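About the Flerari Robotics Club
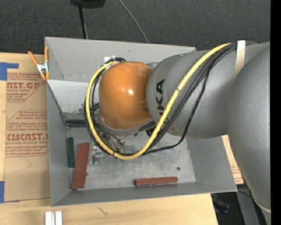

Flerari is the student robotics club of the Mikkelsen Technical School. We began with 2 borrowed tables and a teacher, Baldur Østergaard, who still opens the lab for us in the afternoons. Our main work is bin picking, which means that the arm must take parts out of a box without being told where each one lies. For practice we use long blocks in reddish-brown and dark green, put into a gray bin in different positions. The ones close to a wall are the hardest for most new teams, and the students spend many evenings on them.

The club is open to all students from the second year. You do not need to know programming when you join, but you should be ready to learn it. New members work first on Gedix, our own simulator, and come to the real arm after they pass the safety test. Cable routing is also taught here, as a badly placed cable can stop a whole afternoon of work.

Every May we take part in the Naltix Cup — a picking contest for school teams. Each team gets 200 seconds per round. Our best result until now is 174 points, and we would like very much to improve it.

Parents and younger pupils are welcome at our open lab evenings. Please write to the school office if you want to visit.

Page updated July 2023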